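# Accessories sorting and recovery — progress report, July

Prepared for Vatdale by Nathalie Dierckx, Tristadside workroom

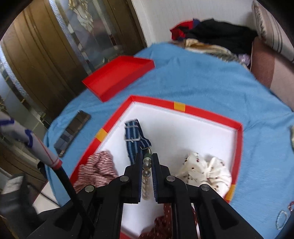

*Tray with striped strap, beads and scrunchies.*

## Summary

Work in this period covered intake, sorting and first grading of small textile and mixed-material accessories. The stock comes from two sources: unsold goods from the Michiels store and returns from Tridasport. Intake to date is 3,178 pieces. Sorting is on schedule. Grading is behind by around 20 working hours, mostly on account of items made of more than one material.

## Method

Pieces are tipped onto a cloth-covered bench and moved into shallow trays by hand. Each tray is worked as a unit and gets one line in the log. A tray may hold several types at this stage; separation by type follows at the grading bench.

Types in use:

- **A** — fabric hair accessories (scrunchies, headbands, ties)
- **B** — straps and webbing, with or without hardware
- **C** — beads and bead strands
- **D** — mixed or unassigned

Category B was split out from D in this period. Webbing with a slider buckle or ring can be reused whole or stripped for its metal parts, and the two routes need separate counts. The log sheet has been changed to match. Earlier entries have been recoded except for the first Tridasport delivery, where the notes do not say whether hardware was present.

## Results

Category A is the simplest to process. Scrunchies are checked for elastic recovery, seam damage and staining, then sized. Color and pattern are recorded only where the piece goes to resale. Striped and printed fabrics have been kept apart from plain ones at the request of Michiels.

Category C is slow. Strands catch on buckles and rings when they share a tray with straps, and untangling accounts for much of the delay noted above. Broken strands are bagged with their loose beads and are not restrung at this site.

Category B hardware is sorted by shape and internal width. No attempt has been made to identify alloys.

## Problems

1. The inspection lamp at the second bench flickers and was out of use for part of the month. A replacement is on order.
2. Tridasport deliveries arrive without packing lists. Piece counts are therefore ours and have not been checked against theirs.
3. Storage for graded straps is full. Overflow is in cartons under the bench — acceptable for now, but it slows retrieval.

## Next period

- Clear the grading backlog in C before accepting further bead stock.
- Pull a sample of 200 graded pieces from A and B for a second check by a different grader.
- Agree on a packing list format with Tridasport.
- Fit two more shelves in the strap store.

No change to the budget is requested. Spending on trays and bags is within the approved line; the lamp will be charged to maintenance.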